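4.3. Doblado de prendas

De las cuatro tareas domésticas del banco de pruebas Enis, el doblado es la que presenta mayor distancia entre el resultado en simulación y el resultado sobre la mesa. Las otras tres (verter, colocar envases en un estante y limpiar una superficie) trabajan con objetos rígidos o casi rígidos, y en ellas el error de la política se explica en buena parte por el error de posición estimado en la sección 3. En una tela esa relación se pierde: dos estados iniciales con el mismo contorno pueden tener arrugas internas distintas y responder de otra forma al mismo agarre.

Protocolo. Cada ensayo empieza con la prenda extendida sobre la mesa por un operador, con una rotación aleatoria. La estación bimanual dispone de 48 segundos para llegar a un paquete rectangular. Se considera éxito que ninguna manga sobresalga del contorno y que los bordes opuestos queden paralelos dentro de la tolerancia fijada en el apéndice B. No se permite la intervención humana; si la prenda cae de la mesa, el ensayo cuenta como fallo. Las demostraciones de entrenamiento se recogieron por teleoperación durante el mes de agosto, y las prendas de evaluación no aparecen en ellas.

Resultados. La política base, Jetano, completa el doblado en el 54 % de los ensayos. La variante con reintento, Jetano-R, vuelve a abrir las pinzas cuando la fuerza medida cae por debajo del umbral y mejora sobre todo en el primer pliegue. El operador teleoperado, con el mismo hardware y el mismo límite de tiempo, alcanza el 88 %. La diferencia indica que los brazos permiten hacer el trabajo y que la mayor parte de la pérdida corresponde al control. Furnival y Geddes llegaron a una conclusión parecida con toallas en el sistema Chacko, aunque su criterio de éxito no incluía mangas.

Análisis de fallos. El fallo más frecuente es el agarre de dos capas cuando se pretendía levantar una. Le sigue el deslizamiento de la tela entre los dedos durante el segundo pliegue, más habitual en tejidos finos. Un tercer grupo, menor, se produce al final: la prenda ya está doblada y el contacto de las pinzas para ajustar los bordes deshace parte del paquete. La fase de ajuste (figura 3) consiste en un contacto simultáneo por ambos lados y en las demostraciones humanas suele ser breve. La política tiende a prolongarla, y no hemos encontrado un criterio de parada que funcione igual de bien con todas las prendas.

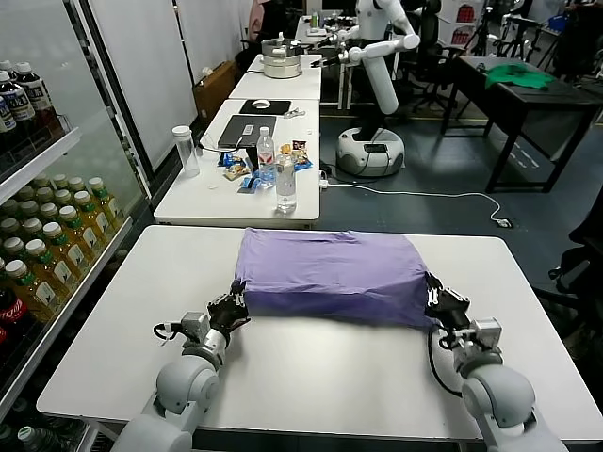

Figura 3. Estación bimanual con una prenda lila doblada. La pinza izquierda presiona la esquina inferior izquierda y la derecha sujeta el borde derecho.

Los ensayos se hicieron en una sala compartida con otros montajes, sin aislar el fondo visual. No se aplicó recorte de la imagen a la entrada de la red. En una prueba adicional con el fondo enmascarado la tasa de éxito no cambió de forma apreciable, por lo que no atribuimos los fallos a la presencia de otros objetos.

Con estas cifras, el doblado autónomo no está todavía en condiciones de sustituir a una persona en una lavandería pequeña, que es el caso de uso planteado en el proyecto Pluvotico. Un fallo obliga a extender de nuevo la prenda, y ese paso sigue siendo manual en nuestro montaje. La sección 4.4 repite la evaluación con la prenda arrugada como estado inicial.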